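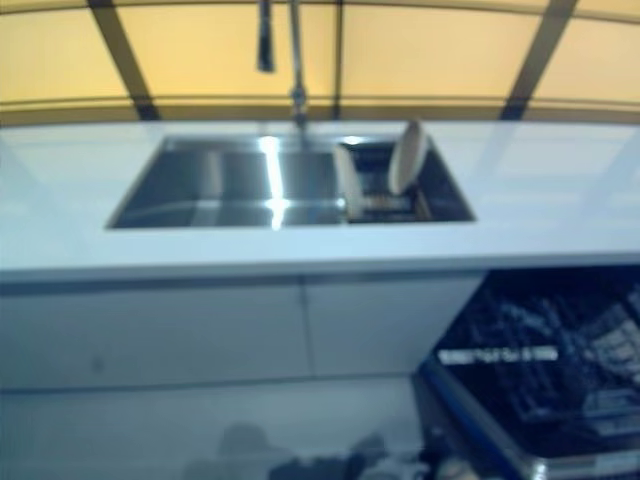

Resmont Work Readiness Kit for Small Employers

The Resmont kit is a printed training set for businesses which want to hire young people from their own town and teach them the work from the beginning. It was prepared by Skonasell together with guesthouses, fruit farms and small restaurants. Most of these businesses have no training department, and the owner is teaching the new person between other tasks.

One kit is enough for a group of up to 15 learners. It covers the first weeks of employment, before any specialized instruction starts.

What is in the box

- Trainer's guide, 101 pages, spiral bound
- 15 learner workbooks
- 50 task cards with short exercises for pairs
- One wall planner for shifts and training hours
- Sample forms: attendance, weekly feedback, end of training letter

The workbooks are written in short sentences. Many learners left school early or have English as their second language, and we did not want that the reading becomes more difficult than the work. Topics are punctuality, speaking with guests and customers, reading a payslip, asking for help, and what to do when one is sick and cannot come.

The task cards can be used in any order. We recommend that the trainer reads the card aloud the first time and then leaves the pair to work alone. Each exercise has a note in the guide about common mistakes. The cards about payslips need a calculator, and this is not included.

By the end of the set, the learner has completed a personal folder with a simple CV, a contact list and the letter from the employer. The folder stays with the learner.

Versions

The Villaseñor edition is for farms and packing sheds. It has additional cards about seasonal contracts and transport to work. The Bruvetti edition is for hotels, guesthouses and restaurants, with more exercises on telephone calls and complaints. The guide has the same length in both editions. Please write the name of the edition on your order, as the boxes look very similar from outside.
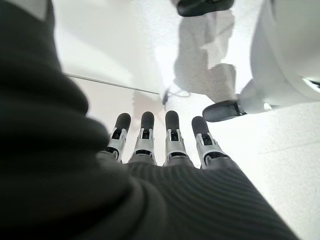
Can we order more workbooks without buying the complete kit again?

Extra workbooks are sold in packs of 15, and you only need to tell us which edition you have.

Ordering

Item number for the complete kit is 201. Schools and municipal job offices can pay by invoice. The sample forms may be copied freely inside your organization, but the workbooks may not be copied. Kits ordered before March have the older wall planner, and we exchange it without cost if you send us the order number.

Page updated June 9, 2022

This website uses cookies to remember your basket and language. By continuing to use the site you accept our cookie policy. Accept | Settings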